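About Binditz

We started Binditz in June with one wobbly kitchen chair, a pot of blue paint and far too many fabric samples. Irena Wysocka does the painting and Ilgın Altıntaş sews the cushions, and we both love the moment when the two come together!

Our workshop is at 604 Alvarado, up the back stairs. Every chair gets sanded by hand, and every cushion is made to go with it — we're very fond of soft, dotted fabrics at the moment (you'll want to pet them).

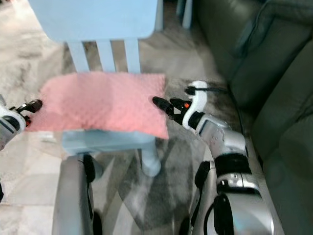

Salmon pink on light blue, our favorite pairing.

Got a tired old chair at home? Bring it in and we'll go through colors together. Repainting one takes us up to 90 hours with drying time, and the kettle is always on. Come say hi!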